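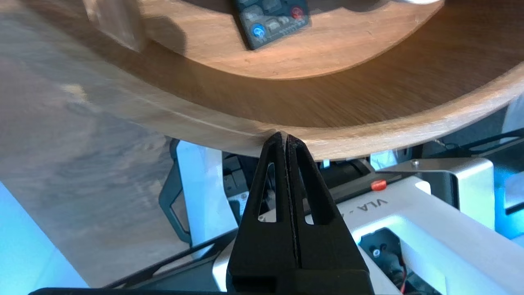 Round wooden tray with a curved rim.

Stakomberg changes base mix for its vanilla ice cream

15 February 2020

Stakomberg has changed the base mix used in its vanilla ice cream and has put back the start of the new season's deliveries to cafés by two weeks while the freezing equipment is adjusted. The revised mix contains more milk solids and less added sugar. It is sold under the same name, Plirano, and in the same 500 ml tubs and catering packs.

The change was prompted by complaints from cafés about the way the previous mix behaved in cold drinks and sundaes. Scoops served at the recommended temperature softened quickly once a warm sauce or a fizzy drink was added, and the melted portion separated into a thin layer and a foam. Tests in January traced the fault to the balance of sugar and solids. Sugar lowers the freezing point of the water in the mix, so a sweeter ice cream holds less ice at any given temperature and loses its shape sooner.

Crisóforo Medrano, who is responsible for the mix, described the alteration as small. The cream content is unchanged. Skimmed milk powder has been raised and part of the sucrose has been taken out, with no other sweetener put in its place. The vanilla is still added after the mix has aged overnight in the cold tank — adding it before pasteurising was tried and rejected on flavour.
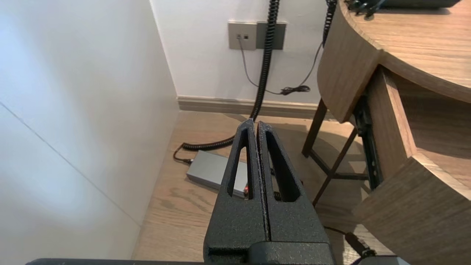
White wall panel with a faint diagonal seam line.

Most of the work has gone into the freezer itself, a continuous model made by Prosser. The machine scrapes frozen mix from the inside of a chilled barrel while air is beaten in, and the amount of air is set by a valve at the inlet. A mix with more solids is thicker and takes up air differently, which means the old valve settings cannot be carried over. On the first full run the ice cream left the barrel too stiff to fill the corners of the tubs, and 270 of them were found to be short in weight when checked. These were set aside and will not be sold.

Meirion Wynne has since slowed the pump and raised the draw temperature slightly. The tubs from the second run were within the permitted weight, though the texture was judged coarser than intended. A third run is planned with a shorter gap between filling and hardening. Large ice crystals form when ice cream stands half frozen, and the tubs had been waiting on a trolley between the filler and the hardening room.
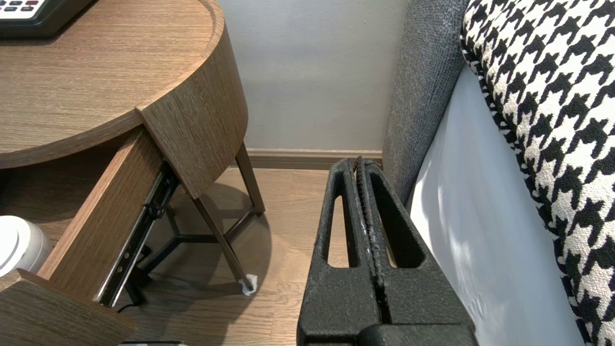

Seren Gronow, replying to the notice sent to cafés, asked whether the new mix would still scoop straight from a cabinet set for the old one, as she keeps four flavours in the same unit and cannot hold one of them at a different temperature. She added that the firmer texture would be welcome in sundaes, and that a scoop which has to be left on the counter before serving would slow the queue at busy times.

The firm's answer is that the cabinet should be kept at minus 14 degrees, the setting already printed on the catering packs. At that temperature the new mix is firmer than the old but can be scooped without a rest. Cafés running colder cabinets may notice a difference. The other flavours keep the previous recipe for now, and a decision on chocolate will depend on how the cocoa affects the thickness of the mix.

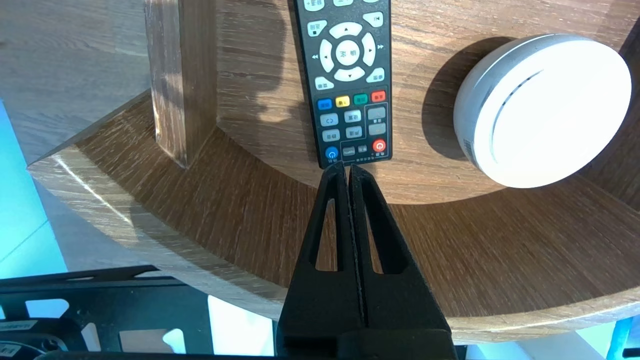 Melt resistance is being measured by a simple standing test. A block of ice cream is cut from the tub, placed on a wire mesh over a pan, and left in a room held at a steady temperature. The weight of the liquid in the pan is recorded every five minutes until half the block has gone. The block is stood on its short end, upright like the black remote control on the wooden surface in the photograph, so that any slumping shows early as a lean to one side. With the old mix the lean began before the first drips had reached the pan. Blocks of the new mix stayed straight for longer and collapsed from the base.

Arwel Gough will repeat the test on tubs that have been stored for a month — fresh samples tend to give the better result. Orders already placed for the old mix will be filled from remaining stock, and tubs of the two recipes can be told apart by the ingredients list, where skimmed milk powder now comes before sugar.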